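Lab Methods for Robot Learning
Handout 6: Collecting demonstrations
Notes by Theophilus Issahaku, October 2022

1. Scope

This handout covers the recording of demonstrations for the block and tray work in the second half of the course. Training is treated in Handout 7. Read the safety sheet before your first session.

A demonstration is one complete recording of the arm being driven by an operator, from the start pose to the stop signal. We store joint positions, gripper opening, the operator's commands and all camera streams. The policy is later trained to predict the command from the rest. Anything the operator knows that the streams do not contain is lost to the policy.

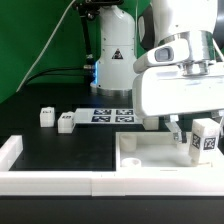
2. Session quota

Each group records 40 demonstrations per session. Over the term the class set should reach 717, counting the ones carried over from the Nyarko pilot. Of these, 200 are held back for testing and must not be opened before December. The split is made by session, so that near copies of one demonstration do not land on both sides.

Rejected recordings do not count toward the quota. They stay on disk with the flag "reject" and a one-word cause: drop, collision, sync, operator.

3. Varying the start

If every demonstration starts from the same layout, the policy can score well by replaying a mean path. Draw the start layout from the printed list and set it before the recorder is armed. Do not pick layouts by eye; people tend to choose the ones that are easy to grasp.

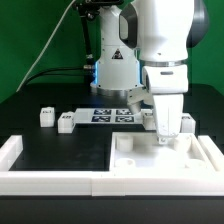

Fixed references and movable items are handled separately in the log. A fixed reference is anything whose pose is entered once per session and then left alone. The flat white platform with its two-by-two grid of square markers belongs to this class, and so does the tray at the front of the table. The small blocks are movable, and their poses are entered for every demonstration. If a fixed reference is bumped, close the session file and open a new one. Do not edit the old pose.

4. Driving the arm

Move at a steady pace. Long pauses teach the policy to pause, and it may then never leave that state. If you need to think, think before arming the recorder.

Include corrections. When an approach is off to one side, back out and come in again within the same recording. Selorm Ankrah's comparison on the Furkel set (see reading list) found that sets with no corrections gave policies that could not recover from a small error near contact. Do not stage errors on purpose unless the layout list says so.

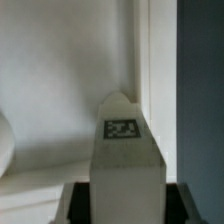
5. Wrist camera checks

The wrist stream carries most of the information in the last part of an approach, when the fixed view may be blocked by the arm. Before each session:

Confirm that the finger marker is found by the detector with the gripper open and with it closed.
Confirm that exposure is locked. Automatic exposure shifts as the arm moves over dark and light surfaces.
Compare the clock offset against the fixed camera. Over 6 milliseconds is a sync reject.

Blur in the wrist stream is acceptable if the marker is still detected. Record the detection rate in the log. 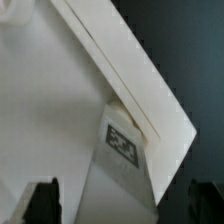
Fig. 4. Wrist view, finger tip at the inner edge of a cream-colored panel. The marker is tilted and somewhat blurry.

6. Submission

Upload the session folder to the Nundodbridge server under your group name. Obed Ametepe runs the format check; Kwaku Agbeko handles booking changes. Folders without a log are returned unread.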